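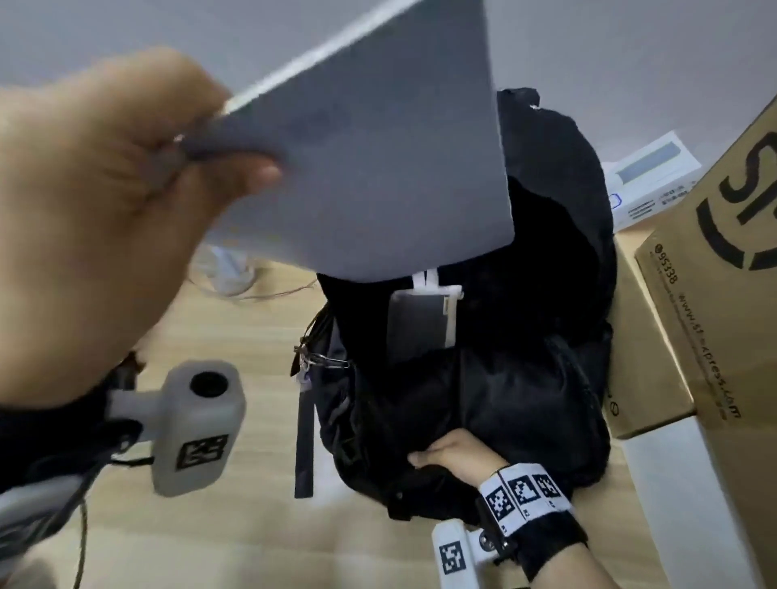 O Humholm é uma turfeira de altitude, um imenso tapete de musgo esfagno que guarda água como uma esponja e alimenta, gota a gota, seis ribeiros e a lagoa de Skostus. A turfa chega a 8 metros de profundidade! Em outubro, os musgos ficam cor de vinho e chegam os grous. A botânica Lovisa Nordin descreveu ali quatro espécies de drosera, plantas carnívoras minúsculas e fascinantes. Drenada em parte para pasto, a turfeira voltou a encharcar com o fecho de quase 24 valas.

Artigos relacionados
Lagoa de Skostus
Esfagno
Drosera

6 partilhas · 4 comentários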